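Norkden Automation Support
Ticket: Table clearing cell, speed limit not applied with person present
Product: Jilliron arm controller
Opened by: Soledad Ocampo
Assigned to: Levente Mészáros
Priority: High
Status: Resolved, documentation follow-up open

Opened 2023-06-08 by Soledad Ocampo

Site rule says the arm runs at reduced speed whenever anyone is inside the marked area. Reduced speed is set to 200 mm/s at the gripper. During object pickup the log shows over 2000 samples above that value while the presence input was on. No contact and no injury. Arm is stopped and the key switch is in manual.

Controller log and the site's copy of the operating rules attached.

Reply, Levente Mészáros

Please leave the arm in manual until this is closed. I need three things:

Active safety profile name, read from the controller screen and not from the project file.
State of the presence input during the run.
Whether the profile was changed after the last restart.

Also confirm that the stop button was tested before the run. Rule 2 in your document requires it, but the checklist you attached has no line for it.

Reply, Soledad Ocampo

Active profile: OPEN_TABLE. Project file says SHARED_TABLE.
Presence input: on for the whole run.
Profile change: yes. Satish Tiwari selected SHARED_TABLE after the restart and saved. He did not press Apply.
Stop button: tested, result not written down.

Work area below. The object set is mixed on purpose: hard items, soft items, keys, small electronics. Gripper force is limited to 50 N for all of them.

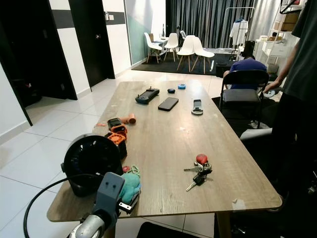 Work area, gripper at the near left corner by the plush toy. People and folding chair on the right side of the table.

Reply, Levente Mészáros

Cause is clear from the profile mismatch. Save writes the selection to the project file. Apply loads it into the safety controller. Without Apply the old profile stays active, and OPEN_TABLE ignores the presence input by design. The arm did what the active profile told it to do.

Two remarks on the area itself. People are close to the table on the right, so the presence input should be treated as on by default for this layout. Second, there is a cable looping out at the gripper. Check that it can't catch on the table corner at full reach, and clip it back to the arm if it can.

Steps to correct:

1. Key switch in manual, everyone outside the marked area.
2. Select SHARED_TABLE, Save, Apply.
3. Restart the controller.
4. Read the active profile and its checksum from the screen. Compare with the project file.
5. Run the empty path with the presence input forced on. Speed must stay at or below 200 mm/s.
6. Test the stop button and record the result.

Do not skip step 4. The project file alone is not proof of what is running.

Reply, Satish Tiwari

Steps done. Checksums match. Empty path run finished with no samples over the limit. Stop button tested and logged. Cable reached the table corner at full extension - now clipped to the arm in two places.

One question: can the controller refuse to start when the saved and active profiles differ?

Reply, Levente Mészáros

Not in your version. It shows a yellow mark next to the profile name and nothing else. I have passed the request to Yi-chun Mok on the controller team. A startup check is planned for the July release, off by default, so you will have to turn it on after the update.

Until then, add these lines to the site rules:

Active profile read aloud from the screen and written down before each run.
Any profile change is checked by a second person.
Anyone entering the area tells the operator first, including people sitting by the table.

Reply, Soledad Ocampo

Added. Selvaraj Begum will sign as second person. Revised checklist attached, stop button now has its own line. Arm returned to automatic.

Closed by Levente Mészáros. Follow-up item for the manual: explain Save and Apply on the same page.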